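Dalau Counselling Centre
Clinical Practice Group: Minutes

Meeting date: 5/8/22
Present: Britt-Marie Lie (chair), Randa Kanaan, Hiba Geagea, Rami Rizk
Apologies: Mireille Hakim
Minutes: Rami Rizk

1. Minutes of previous meeting

Accepted with one correction. Item 6 should read "supervisor's notes", not "supervisee's notes". Moved Geagea, seconded Kanaan.

2. Actions carried forward

2.1 Consent form, telehealth version. Complete. The form is in the shared folder and replaces the April version. Staff who have saved the old form locally are to delete it.

2.2 After-hours voicemail wording. Complete. The message now gives the crisis line number before the office hours.

2.3 Interpreter booking sheet. Not started. Carried forward to R. Kanaan.

3. Late cancellations and missed appointments

H. Geagea tabled figures for the last two quarters. Of 800 booked individual sessions, 146 were cancelled inside the notice period or not attended. Group sessions and intake calls are excluded. Repeat non-attendance sits mostly with first and second appointments; after the fourth session the rate drops and stays low.

The current policy sets a 24-hour notice period and a full fee for a missed session, but clinicians apply it unevenly. R. Rizk waives the first missed session for all clients. R. Kanaan charges from the first instance but waives for illness. B-M. Lie noted that either practice can be defended clinically, but a client who changes clinician within the centre would meet two different rules.
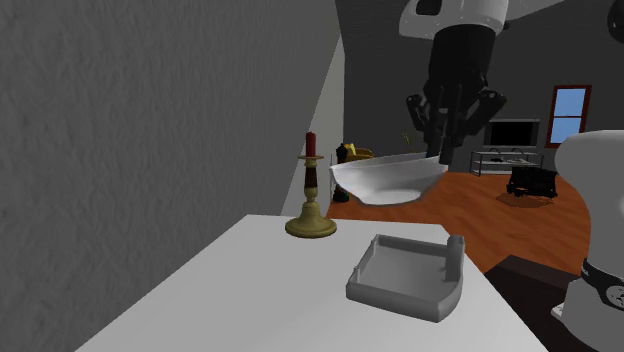
Does a waived fee have to be recorded in the client file?
The waiver goes in the billing record with the reason. It goes in the clinical file only where the clinician has discussed the missed session with the client, in which case the discussion is noted as part of the next session.

Discussion followed on whether the fee should be raised by the clinician or by reception. H. Geagea's position was that a missed session is clinical material and the first conversation belongs in the room. R. Kanaan agreed in principle but said that clients at intake have no working relationship to draw on, and a call from reception the same day is more likely to get them back. Both points accepted.

Resolved:
3.1 The first missed session is waived for all clients, once per episode of care.
3.2 Reception phones on the day if the missed session is an intake or first appointment. From the second session onward the clinician makes contact.
3.3 Reception does not discuss reasons for absence beyond rebooking.
3.4 The policy sheet is to be reworded and given to new clients with the consent form.

Carried. Action: H. Geagea to redraft.

4. Outcome measures

The centre has used the Unico scale at intake and every sixth session. Completion at intake is good. Completion at session six is poor, and the scores that do come back are often entered late. R. Rizk reported that 331 completed forms are in the cabinet and have not been entered.

B-M. Lie asked whether the group wished to keep the measure. R. Kanaan finds the sleep and concentration items useful as a prompt but does not use the total score. H. Geagea uses the total at review and shows the client the two scores side by side. R. Rizk has stopped giving the form to clients in couples work, where the wording does not fit.

It was agreed that the measure should stay for individual adult clients and be dropped for couples. The form will be given in the waiting area before session six so that it does not take session time. A clinician who does not intend to look at the form before the session should not hand it out.

Action: R. Rizk to clear the backlog, oldest forms first. Forms for closed files are to be entered without follow-up.

5. Peer consultation

The Urura group has offered two places in its monthly peer consultation. Conditions: cases are presented without names, places of work or other identifying detail; no notes leave the room; attendance does not count as formal supervision.

B-M. Lie asked that anyone attending check the third condition against their own registration requirements. Provisional registrants cannot use these hours. H. Geagea and M. Hakim have expressed interest, the latter by email before the meeting. No objection.

6. Grounding exercises in group work

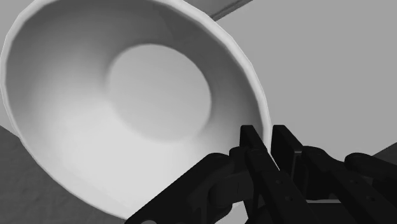 The anxiety group opens with a short attention exercise, and R. Kanaan proposed standardizing it across both facilitators. At present one facilitator uses breath counting and the other uses sustained looking at an ordinary object. Breath counting has been a problem for two members who report that attending to the breath raises their anxiety. The looking exercise has had no such reports. R. Kanaan recommended an object with little detail, so that attention has one simple thing to follow: the pale rim of a plain white bowl seen from above, say, traced slowly by eye in one direction and then back. H. Geagea suggested that members be told at the start that they may stop or look away at any point, and that the facilitator not ask anyone to report back unless they offer.

R. Rizk asked whether the exercise should be timed. Agreed at 4 minutes, with the facilitator giving a spoken cue at the halfway point. Breath counting stays available for individual work where the client prefers it.

Action: R. Kanaan to write a one-page script and circulate it before the next group intake.

7. Room use and sound

Complaints from two clients that voices carry between the rear rooms. The Charpentier quote for door seals has been received. M. Hakim's emailed comment was that the seals should be fitted before any work is done on the walls. Approved for the rear rooms only. White noise units are to stay switched on in the corridor during all sessions, including the first appointment of the morning, when they are often forgotten.

8. Record retention

B-M. Lie reminded the group that files for clients seen as minors are kept to a different date from adult files and are not to be boxed with them. Three boxes have been found mixed. Clinicians are to check their own closed files. Process notes held apart from the main file are still records and may be requested.

9. Other business

9.1 R. Rizk will be on leave for two weeks and has arranged cover for his high-risk clients. The cover list is with reception.

9.2 H. Geagea asked for a later item on gifts from clients. Placed on the next agenda.

Next meeting: date to be confirmed by email once M. Hakim's availability is known. Chair: R. Kanaan.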